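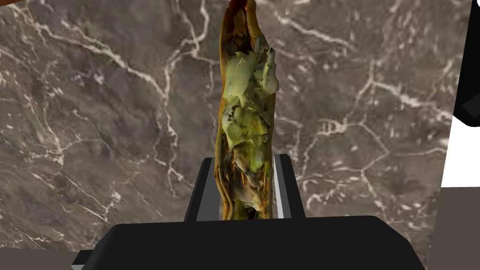

My uncle Ľudovít is moving back to this side of the country after thirty-odd years, and in July I flew out one way to help him drive his things home. It was 2,218 miles door to door by the odometer, and we did it in 4 days in a rented truck with no cruise control and a radio that only liked one station at a time. A lot of you asked how it went, and the question I got most (I love you people) was what we ate. So I'll begin there. We ate wraps. Long ones, rolled up tight, the kind that can stand straight up with a little pressure on either side. Any sandwich I've ever taken on a drive has ended up in my lap by the second county, but a wrap like that you can hold upright and work your way down while somebody else reads you the map.

My uncle's full name is Ľudovít Kubíček and he will answer to any version of it, which is lucky, considering what hotel clerks have done with it over the years. He's seventy-six, he taught shop for most of his life, and he doesn't believe in renting a truck any bigger than you need. I had pictured a long calm evening of loading with all our boxes labeled. What I walked into was a man taking a dresser apart in the driveway in his slippers, with the screws lined up in a muffin tin.

I should say I'm not a natural road trip person. I like to know where I'm sleeping and I like my own pillow. My mother still tells a story about me at eight, crying in the back of the station wagon over a motel with a brown bathtub. But he's my mother's only brother, my cousins have small kids, and I had vacation days that were going to expire anyway. I bought a new pillowcase for the trip and told myself it was practically the same thing as being home.

The first day was the short one, 354 miles, and we still didn't get in until after nine at night. We left late. There was the dresser, and then there was the matter of the workbench, which he had promised to the neighbor and then couldn't quite hand over. He stood out there with his palm flat on it for a good while. I went and rearranged the front seat so I'd have something to do. When he came around the side of the house he said, "Well, it was too heavy anyhow," and we got in and drove and didn't talk until the first gas stop, where he bought us each a coffee and a bag of sunflower seeds and cheered right up.

We stayed that night at a place called the Clamine, on the edge of a town I'd never heard of, and if you're ever out that way I recommend it with my whole heart. The carpet is older than I am. But the woman at the desk gave us the rooms on the quiet side without being asked, and there was a bench out front where you could watch the trucks go by with their lights on, and my uncle and I sat there for over an hour in the warm dark. He told me about driving the other direction in 1991 with everything he owned and a borrowed sleeping bag. I had never heard one word of that story. I'd known the man my entire life!

Day two was wind. That's really all I have written down for it in my notebook, just the word WIND and a drawing of the truck leaning over. I drove most of it, and my shoulders were sore for a week. We pulled over in the afternoon to let a storm go across in front of us and he fell asleep sitting up with his cap over his eyes. I ate the rest of his sunflower seeds and never told him, so I suppose he's finding out now.

On the third day we took a detour, and this is the part I've been wanting to get to. My uncle had a friend from his teaching years, Drahomíra Sokol, who retired to a little town called Caren. They'd been mailing each other birthday cards for ages without once picking up the phone. It was well out of our way, and I'll admit I grumbled about it, mostly on account of the truck having to be back by a certain hour or they'd charge us another $200. He said he'd pay the two hundred dollars. He said it so quickly that I quit grumbling.

Well. She had set the table for six, in case we'd brought anybody. She had soup and a cucumber salad and a poppy seed roll from Kļaviņa, the bakery down the street from her, and she wouldn't sit down until we'd both had seconds. The two of them talked about students who must be grandparents by now, and about a principal neither of them could stand, and at some point they switched from laughing to being quiet and back again so easily that I took my plate to the kitchen and did the dishes slowly. Her dishes have little blue plums on them. I asked where she got them and she tried to give me one, and I said no, and then it was wrapped in newspaper in my purse when we got to the truck.

He drove the whole evening after that and wouldn't trade.

The last stretch was the long one and I don't remember it terribly well. We had one more round of wraps from a grocery store deli (turkey for him, beans and rice for me, and hold the tomato if you're eating behind a wheel, that's my one piece of hard-earned advice). We had an old Homico thermos that belonged to my grandfather and leaks at the lid unless you turn it past where it wants to stop. My uncle showed me how to do that three separate times. Somewhere in the hills the radio found a polka show and held on to it for close to an hour, and he sang, and I didn't know he sang either.

We got the truck back with eleven minutes to spare, so he kept his money. My brother came with his boys and they had the place unloaded before I'd found the bathroom light switch. The dresser went back together with one screw left over, which he put in his shirt pocket and patted.

He's settling in fine. He doesn't like the water pressure and he's already been over to talk to the hardware store about their return policy. I go by after work a couple of evenings a week now and we sit out on his back step, and I've started writing down the stories when I get home, before I lose the names. If you've got an uncle with a truck to fill, call him up and see what month he's thinking of. I'm going to send Drahomíra her plate back at Christmas with some cookies on it, and I fully expect it'll be in my mailbox again by New Year's.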